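Flelimis opens its refill tea shop in Skenside

Skenside, 16 Jan 2021

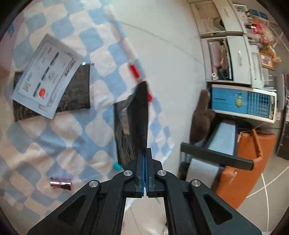

Flelimis, the family tea company from Sutevville, is glad to announce the opening of its first refill shop, in the old post office building in Skenside. The shop will sell 18 kinds of loose tea by weight, and customers are invited to bring their own tins and jars from home.

The idea came from the customers themselves. In December the company made a small trial at the Ofori market hall, where people could fill a jar and pay only for the tea inside. The trial was planned for one week, but it was extended to three because the demand was so good.

"Many people told us that they have beautiful tins in the cupboard and nothing to put in them," said Marisol Mercado, founder of Flelimis. "We wanted to give them a place to come. It is a small shop, but we have worked on it with much care."

Customers who have no tin with them can borrow a glass jar against a deposit, and return it on their next visit. Orders can also be made by telephone and collected at the side door - this is the best choice for those who prefer not to wait inside.

A house blend called Skenside Morning, made from black tea with a little orange peel, will be sold only in the new shop.

For more information, please contact the Flelimis office in Sutevville.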